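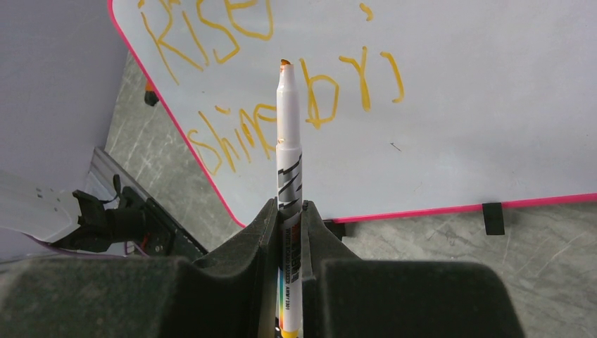
Whiteboard marker in the gripper, orange tip up. Underska Robot Club.

Frequently asked questions

Who can join?
Any student from 12 years. You do not need to know programming before.

How much does it cost?
The fee is $80 for one term. Markers and foam for the fingers are included.

How many students are in one team?
Four. Each team shares one robot.

Can I bring my own markers?
Yes, but please only whiteboard markers. Permanent ones we can not clean from the board.

When is the next start?
The new term starts in December, in the Dendau building.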